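カテゴリー:海外広告・キャンペーン/公共広告/ポスター

「あくびの出る広告」がバス停に登場 眠気運転の怖さを伝えるTarholmのキャンペーン 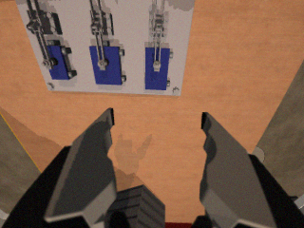 画像:シミュレーション(CG)

広告好きのみなさん、こんにちは。今月もまた変な広告を見つけてしまったので、うれしくなって書いています。

今回の舞台は北の港町Tarholm。この町の交通安全協会が7月から始めたのが、見た人にあくびをさせることだけを狙った屋外広告です。そう、あくび。あの、口がぐわーっと開くやつです。

作ったのは広告会社のDadgate。小さな会社なんですが、前に手がけた水道局のポスター(蛇口が延々としゃべり続けるやつ、覚えている方いますか?)が私はとても好きで、それ以来ずっと新作を待っていました。で、待っていたら来たのが、あくび。

ポスターの中身はとてもシンプルです。大きく口を開けた人の顔が一枚、どーんと載っていて、その下に小さな字で「いま、つられましたか」とだけ書いてあります。さらに下、かなり近寄らないと読めない大きさで、「運転席でも同じことが起きます。次の休憩所で20分眠ってください」。以上です。ロゴも端っこにちょこんとあるだけ。

私、この企画の紹介文を読んでいる間に三回あくびをしました。文章だけで、です。夕方の電車の中だったので、向かいに座っていた人にも一回うつしてしまった気がします(すみませんでした)。

ポスターが貼られているのは、町の中心部から高速道路の入り口までのバス停、駐車場の精算機の横、それからガソリンスタンドのトイレの扉の内側など、全部で303か所。トイレの扉というのがいいですよね。運転を休んでいるまさにその時間に目に入るわけで、場所の選び方がうまいなあと思いました。逆に、走っている車から見える大きな看板は一枚も使っていないそうです。運転中の人にあくびをさせてしまったら元も子もない、という判断だとか。そりゃそうだ。でも、交通安全の広告って道路沿いの大看板が定番なので、そこをばっさり捨てたのは結構思い切ったと思います。

そしてもうひとつ、ラジオ版があります。こちらは賛否両論。なにしろ30秒のうちほとんどが、いろいろな人のあくびの音なんです。おじいさん、赤ちゃん、犬、もう一度おじいさん。最後に落ち着いた声で「眠いのは、あなただけではありません。だから危ないのです」と入って終わり。放送は夜の9時台だけに限られていて、深夜と早朝には流さないことになっています。とはいえ9時台だって運転している人はいるわけで、地元の掲示板には「ラジオを聴いていて本当に眠くなった、どうしてくれる」という書き込みがずらり。協会にも電話やメールで意見が届いていて、その数は最初の二週間で494件にのぼったと発表されています。苦情が多いのかと思いきや、「家族に聞かせたい」「トラックの同僚に配りたいのでポスターがほしい」という声も結構まじっていたそうです。

個人的には、ラジオ版はちょっと攻めすぎかなという気もしています。ポスターは自分のペースで見られるけれど、音は勝手に耳に入ってきますからね。あくびの音って、聞くとほぼ負けるんですよ。Dadgateの側もその点は気にしているようで、放送後の反応を見ながら、あくびの回数を減らした別バージョンに差し替えることも考えていると説明しています。減らしたら何が残るんだろう、という疑問はありますが、聴いてみたい。

配布物のほうは文句なしにかわいいです。休憩所やサービスエリアでは、紙でできた使い捨てのアイマスクが配られています。広げると内側に「おやすみなさい」、外側には「仮眠中。怠けていません」と印刷されていて、車の中で寝ている間、外を通る人にちゃんと伝わる仕組み。用意されたのはおよそ3000枚で、印刷は地元のYusof印刷が担当しました。配り始めた日の昼すぎには、海沿いの休憩所の分がもうなくなってしまったそうです。運転しない人まで持って帰っている疑惑があるらしいのですが、気持ちはわかります。私もほしい。昼休みの机で使いたい。

モデルの話も少しだけ。ポスターの顔はプロのモデルではなく、町を走るフェリー「Ida」の乗組員たちなんだそうです。早朝の便で働く人たちに協力してもらい、仕事終わりに撮影したとのこと。だからでしょうか、演技っぽさがまるでなくて、目のはしに涙がにじんでいるところまで本気のあくびに見えます。撮影する側のスタッフにも次々とうつってしまい、予定よりずいぶん時間がかかったという裏話も紹介されていました。そうなりますよね。現場にいたら私なんて使いものにならなかったと思います。

怖い写真や事故の映像で訴える交通安全広告もたくさんあって、それはそれで効き目があるのでしょう。ただ、私は子どものころに見た事故防止のポスターがどうにも怖くて、その掲示板の前を通らずに帰っていたくちなので、こういう間の抜けた(ほめています!)やり方のほうが素直に読めます。読んだあとに「あ、眠いときは寝よう」とちゃんと思えましたし。まあ、この記事を書き終わったら本当に寝るつもりです。

ポスターとアイマスクの掲出・配布は夏のあいだ続き、フェリーの待合室では全種類をまとめて見られる小さな展示も予定されているとのこと。ポスターは五種類で、そのうち一枚だけ、人ではなく船着き場の猫が登場するそうです。まだその猫のポスターだけ見られていないので、どこかで画像が出たらまたここでお知らせします。

当サイトではCookieを使用しています。閲覧を続けると、Cookieの使用に同意いただいたものとみなします。[同意する][設定を変更]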